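Metal storage bins: frequently asked questions

What sizes are available?
The Kulodov open bin is supplied in two depths. The standard model is rated for an evenly distributed load of 60 kg, the deep model for 91 kg. Quote part number 803 when ordering spares for either.

Can loose bars be stored without a divider?
Yes. Bars may lie directly on the metal floor, though they will settle at different angles. Fit the Conia divider if they must stay parallel.

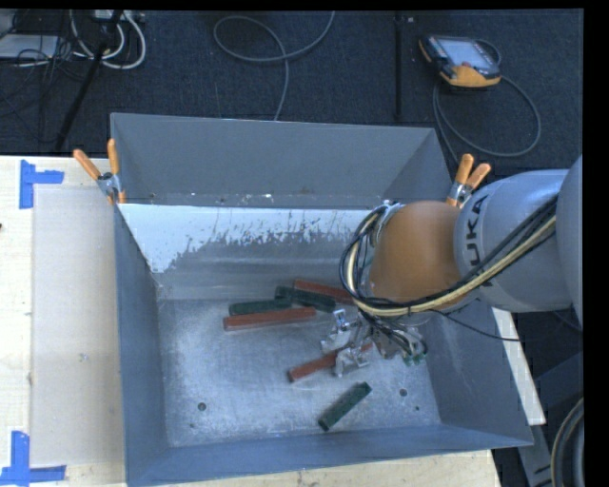 Flaking of the inner coating is a surface matter and does not alter the load rating. The coating is there to protect the metal and can be renewed. Where it has broken into ragged flakes and vertical streaks, with grey metal showing through, as on the far side of this bin, brush off all unsound material before recoating. Fine scratches on a bare floor need no treatment — wipe them down and leave them.

Should the holes in the floor be plugged?
Only for storing small parts. Plugs come in packs of 8.

Who answers technical queries?
Lleucu Penry, parts desk.

Last updated 3 February 2020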